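Forty Years of Other People's Windows

The workroom at Brimari is up a flight of stairs behind a hardware store, and the first thing a visitor notices is the table. It takes up most of the floor. The owner had it built when she opened the shop, and she says it is the one thing she would save in a fire.

She has been sewing curtains in Karkier since she was in her early twenties. She asked that her name be left out because, she said, the people who need her already have the phone number.

She learned the trade at Loklow, a mill on the edge of town that made household linens and had a small custom department on the side. "I was hired to fold," she said. "I folded pillowcases for most of a year. Then a woman in custom went on leave and they asked who could sew a straight line. I put my hand up. I could sew one, more or less."

The custom department taught her to measure, and she still thinks that is most of the job. Customers tend to measure the glass. She measures from the rod to the floor in several places, since floors in Karkier are rarely level. In one house near the river the two ends of the same window were 2 inches apart.

"You can't hem that straight," she said. "You hem it to the floor and it looks straight. If you hem it straight it looks like you were drunk."

Loklow closed its custom department in 2000. She was offered a place in shipping and turned it down. With two sewing machines bought from the mill, she started taking orders at home, and moved into the present workroom when the fabric began to fill the bedrooms.

Early work came mostly from people replacing heavy drapes. They had lined velvet or thick brocade, often put up by their parents, and wanted something lighter. She remembers taking down one set that weighed so much the rod had bent. The customer kept the old panels in the attic and, as far as she knows, still has them.

Tastes have moved back and forth since then. For a while everybody wanted blinds and she did a lot of alterations on pants to pay the rent. Then came grommets, the metal rings set into the top of a panel, which she doesn't care for. She will put them in if asked. "They're noisy," she said. "Every time you open the curtain it sounds like a shower."

Her own preference is a plain pleat with a good deep hem. She likes a hem of at least four inches on anything that goes to the floor, and she washes cotton and linen before cutting. She once skipped the washing for a customer in a hurry, and the curtains came up short after their first trip through the laundry. She made them again at her own expense.

Most of what she sews now is sheer. People want to keep daylight and still not be looked at from the street, and she spends a good part of each first visit explaining that a sheer will do this during the day and stop doing it when the lamps go on. 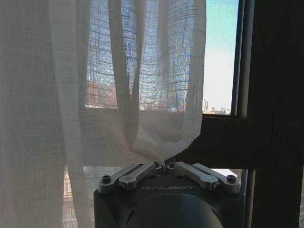
One customer on Ding Street wrote to say that she had been told exactly this, ordered sheers alone anyway, and was back before winter asking for a second rod and a lined pair to close at night. The owner laughed when the letter came up. She said she had left room on the bracket for it.

The cloth itself has become harder to buy. Loklow stopped weaving altogether some time ago, and she now orders by the roll from a wholesaler, usually without having handled it. She asks for a sample first and hangs it in the workroom window for a few days. Some open weaves drop under their own weight, and she would like to find that out before she hems.

July is her slowest month, and she uses it to clear the shelves. Remnants go to the elementary school, apart from a few she can't part with. There is a piece of blue stripe from her first paid order that she has never found a use for.

She has no plans to stop, though she no longer goes up ladders. A fitter does the hanging, and she stands below and tells him when it is level.

"I look at the floor," she said. "He looks at the bubble. We usually go with the floor."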